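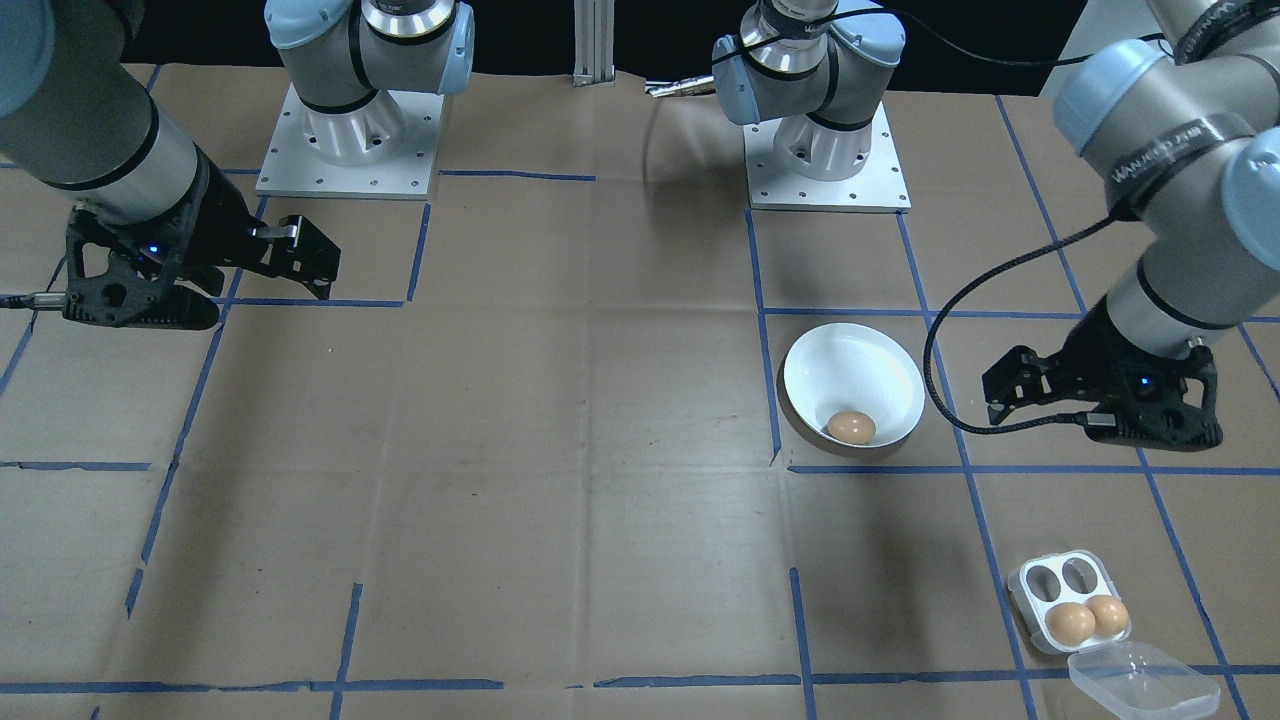
Figure 1. Two arms over a tabletop marked out in squares with blue tape.

Getting to Class: Bus Use Among First-Year Students at Stistwood
Tegwen Hopkin and Domingo Maldonado

1. Background
Stistwood has one bus route from the town centre, run by Yeoman. The campus has 2000 students and parking is short from 8 am. We wanted to find out why many first-years still drive.

2. Method
We handed out a paper survey in August and got 70 back. It asked how students travel, how long the trip takes and what would make them change. We also rode the bus on 5 mornings and wrote down when it left and arrived. Elis Prydderch helped enter the answers into a spreadsheet.

3. Results
Late buses were the most common complaint, followed by the fare. Students who lived near the centre were mostly happy with the service. Those further out had to change at Marska Road, and a late first bus often meant missing the second – the next one could be half an hour away.
On 2 of our mornings the bus reached campus after the first lecture had started.

4. Limits
We only asked first-years, and most were in our own program. Evening travel was not covered. Huw Powell has the blank survey form if another group wants to use it next term.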